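3.2 Workspace and objects

The arm, a Keltiron kit, was assembled at home by one of the authors over three weekends in February and is controlled by the Kudo software. It works over a carpeted tabletop with a rattan screen behind it, which hides the rest of the room from the camera. Objects were household goods bought locally — snack boxes, a Pringles can and a water bottle — and were laid down by hand before each run. We recorded 1340 runs in this way. The objects were spread across the table (Figure 2), and their positions were changed between runs.

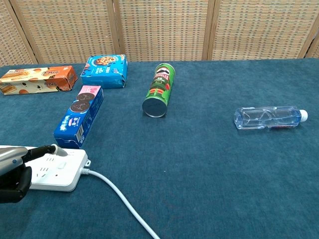

Figure 2. Tabletop with snack boxes, can, bottle and power strip; gripper at far left.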